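Managing Creative Work
Unit 4: Incubation and the Problem Statement
Handout for participants

Purpose of this unit

Unit 3 dealt with the selection of ideas. This unit steps back to an earlier stage, the wording of the problem itself, and to the time that passes between first work on a problem and a usable answer. Participants should read the handout before the seminar and bring one problem statement from their own workplace, written out in full.

4.1 The problem statement

A problem statement fixes what a group will look for. If the statement already contains a solution, the group will tend to produce variations on that solution. Compare the following:

"How can we make the monthly report shorter?"
"How can department heads learn what they need to know each month?"

The first assumes that a report will continue to exist. The second leaves the matter open and will usually take longer to answer. Neither is wrong. A manager who has no authority to drop the report should use the first and should tell the group so at the outset.

4.2 Working case: Nestetti

Nestetti, a maker of kitchen storage, asked its design staff to propose a better lid. The staff submitted 49 sketches in March, nearly all of them hinged. Lærke Ravn, then head of design, withdrew the request and issued a new one: "How does a person with one free hand open a container?" The second round was smaller, at 10 sketches, and only two of these had a hinge. The company developed a sliding panel from one of the others.

Points for discussion: What did the first statement rule out? Would the second round have gone as it did without the first?

4.3 Incubation

Incubation is the period in which a problem is set aside after serious work has been done on it. The term is often used loosely. For this course, three conditions apply. The problem must have been worked on long enough to reach a real obstacle. The person must turn to a different kind of task. A time to return must be set in advance.

The last condition is the one most often neglected in organizations. At Overgaard, open problems were placed on a shared list with no return date. When Sólveig Egilsson reviewed the list, she found around 100 entries, many of which had no remaining owner. Entries now carry a date and a name, and any entry passed over twice is closed.

4.4 Exercise

Work alone for the first part and in pairs for the second.

Part one. Rewrite your problem statement four times. Change the verb in the first version, the person affected in the second, and the scale in the third. In the fourth, remove any word that names an existing product, form or procedure.

Part two. Exchange statements with your partner. Mark the version you would rather work on and write one sentence explaining the choice. Do not propose solutions at this stage.

Keep all four versions. They will be used again in Unit 5, together with the Tellow case.

Reading before the next session

Course reader, section on the Flirkville library project. Participants who have not received the reader should request it from the course office, room 3522.
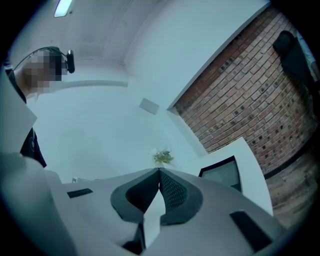 Participant wearing a head-mounted camera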